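Udalgate Automation Users Board
Forum index > Cell setup and maintenance > Simulation and offline work

Topic: Overhead camera placement in the Trilby cell model, shadow over the work area
18 replies, 1,252 views (selected posts shown)

corey_hinds
Moderator
Posts: 539

Members are asked to review the following before the June revision of the Trilby cell model is released.

The model is used to test camera position and part detection before any change is made to the physical cell. At the present lamp setting, the arm and gripper cast a shadow onto the work surface in the rendered view. The arm itself is out of view at this pose. The detection routine has on several runs reported the shadow as a part, and the pick was then planned on an empty area of the surface.

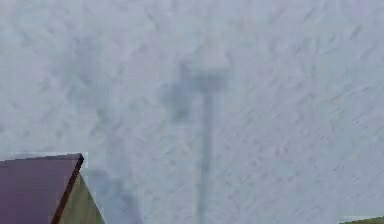 Source: Trilby cell model, rendered view. Posted by corey_hinds, Apr 10, 2021. Reuse permitted within the board.

The shadow has a wide bar at the top and a long stem that runs down between the block at lower left and the green part at lower right. Its edges are soft. I would ask members to comment on two points: whether the lamp should be moved, and whether the surface texture should be replaced with a plain one.

Corey Hinds

flavwood_cellteam
Member
Posts: 222

Our site has run the same model since the first release. We recommend moving the lamp. In our copy it was placed to the side of the arm base, and the false reports stopped at the standard poses. The change takes a few minutes and should be recorded in the cell file, as the lamp position is not saved with the camera settings.

We would leave the texture alone. A plain surface will make the detection results look better than they are.

nava_integration
Member

We respectfully disagree with the first recommendation. The lamp in the model was placed to match the lamp in the physical cell. If it is moved in the model only, the model no longer serves its purpose. The same shadow will be present on the floor, and the routine will fail there instead.

In our view the correct order of work is as follows.

1. Confirm the height and angle of the lamp in the physical cell.
2. Enter those values in the model.
3. Capture a set of views with the arm at each approach pose.
4. Adjust the detection threshold against that set.

flavwood_cellteam
Member

The point about matching is accepted. Our physical lamp was moved at the same time, which I should have stated. Sites that cannot move the real lamp should not move the one in the model.

I do question step 4. Raising the threshold far enough to reject that shadow may also reject a part that is only partly in view. The green one at lower right is a thin strip at the bottom of the picture, and on that pale surface there is little to work with.

nava_integration
Member

Partly visible parts should be rejected. The arm can be moved and a second view taken. A pick planned from a narrow strip is not one we would approve.

flavwood_cellteam
Member

That adds a move to every cycle. At our rate of work it would not be acceptable, and I doubt that we are the only site in that position.

bench_tech_4
New member

May I ask whether the camera could be triggered before the arm comes over the work area? Our older cell is set up in that manner – the view is taken from the park position and the arm enters afterward.

corey_hinds
Moderator

That arrangement is supported for a fixed camera. The trigger is set in the sequence table, under the park step. It does not help where parts may shift after the view is taken, and several sites have asked for the later trigger for that reason.

The lamp position will remain as it is in the June revision. A note will be added to the setup sheet directing sites to measure their own lamp and enter the values. The surface texture will also remain. The threshold question is left open, and members who have results from step 3 are requested to attach them to this topic with the pose list.

nava_integration
Member

We will post our pose list once it has been checked against the current file. Please confirm whether lamp height is to be measured from the table or from the floor.

corey_hinds
Moderator

From the table surface.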